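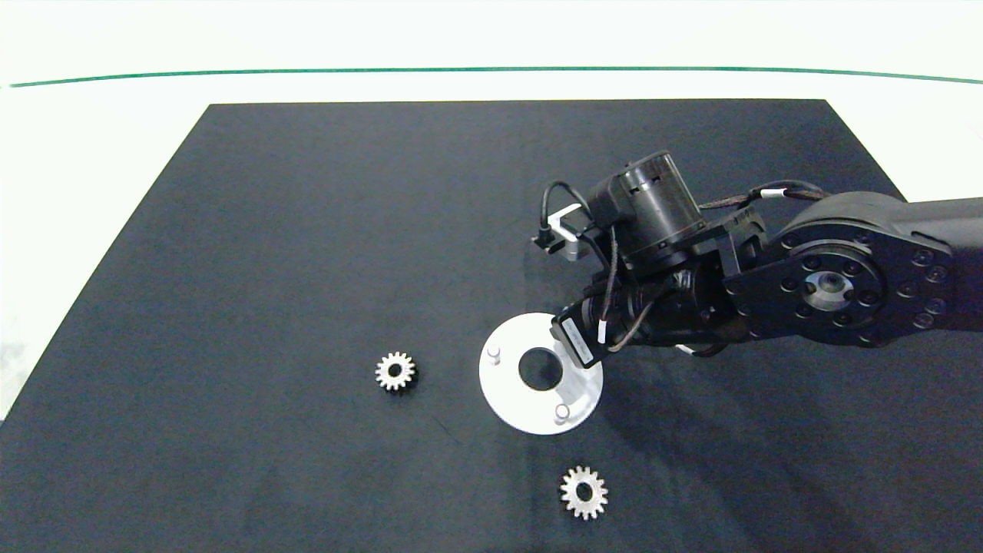 Umov gear placement study: frequently asked questions

What is the study about?
We wanted to know how well an arm can learn to fit small gears onto pegs from a modest number of human demonstrations. Picking up a gear is fairly easy. Getting the bore over a peg is harder, as a small error at the wrist is enough to leave the gear sitting on the rim of the peg.

Where did the demonstrations come from?
Two operators at our Lustport site drove the arm by hand control. They recorded 1,374 placements that we kept. Attempts where the operator stopped part way were thrown out before training. We kept the ones where a gear was dropped and then recovered, and they proved useful.

What does the policy see?
It gets colour pictures from the head camera, plus the joint positions of the arm. It has no force sensor and no model of the parts. The pictures are reduced in size before they go in, so a tooth on a gear is only a few pixels wide.

How does the method work?
The policy predicts a short run of arm movements, carries out the first part, looks again and predicts a new run. We call this part Albers in the code and in the paper. Most of it is standard imitation learning. Our change is in how far ahead it commits. When the gripper is well away from the plate, it follows a long stretch of its plan. Close to a peg it follows only 2 steps before looking again.

How does it know it is close to a peg?
A small second output estimates the distance between the held gear and the nearest free peg. It was trained on the same recordings, using the final position of each placement as the label, so there was no extra labelling by hand.

Why a plate with pegs and not a real gearbox?
The plate is cheap to make and quick to reset. A gear has to be brought over a peg and lowered, and the teeth have to mesh with any neighbour already in place. A gearbox adds walls that hide the pegs from the camera, and we wanted to leave that problem for later. 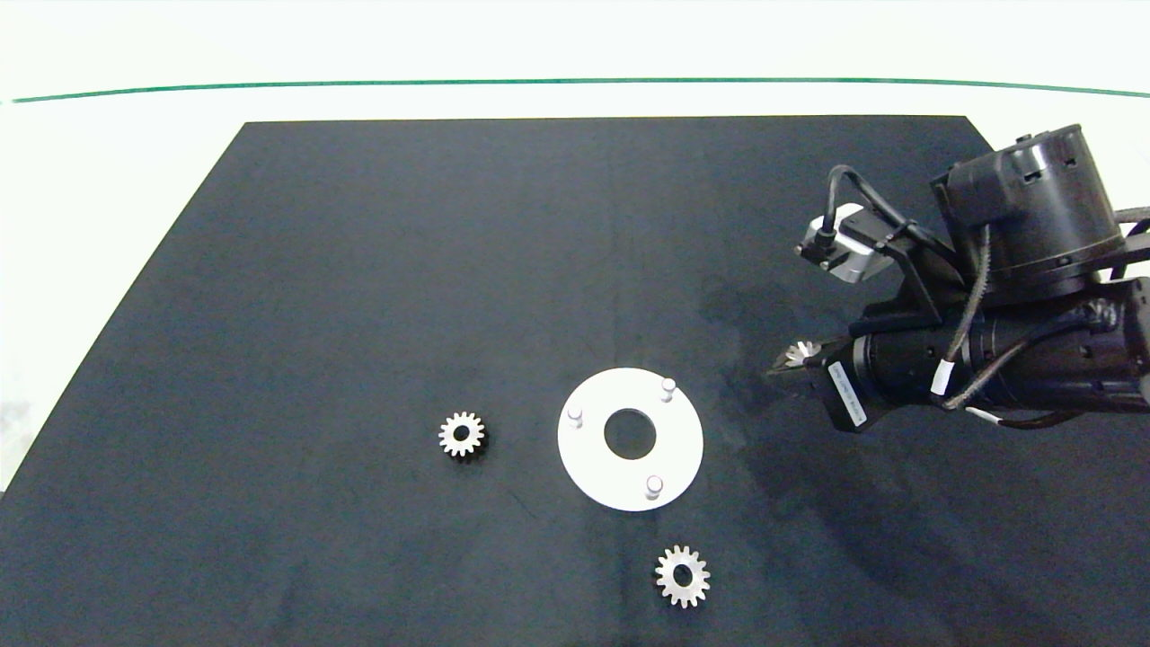 Peadar Conneely wrote to ask whether the short steps near the peg simply make the arm slower, and whether slowing down the ordinary policy would give the same result. We tried it. Running the ordinary policy at half speed helped a little with the first gear and made no difference on the last one, where the teeth have to mesh. The full numbers are in the second table of the paper.

What goes wrong most often?
Tilt. If the gear is gripped off centre it can come down at an angle and jam on the peg. The policy will sometimes lift and try again, but it can also keep pushing. We now stop a trial after 10 attempts at the same peg and count it as a failure.

Does it work with other gears?
Partly. We tested a set from Danwood with the same bore and 22 teeth, which the policy had not seen in training. Placing the first one was fine. Meshing was clearly worse – we think more varied recordings would help, but we have not tested that.

Does the mat matter?
More than we expected. On a pale surface the distance estimate drifted, and the arm began its short steps too late. Please use a dark, matt surface if you want to compare with our results.

Can I get the recordings?
The placements and the training code will be released in February. The drawing for the plate is already on the downloads page.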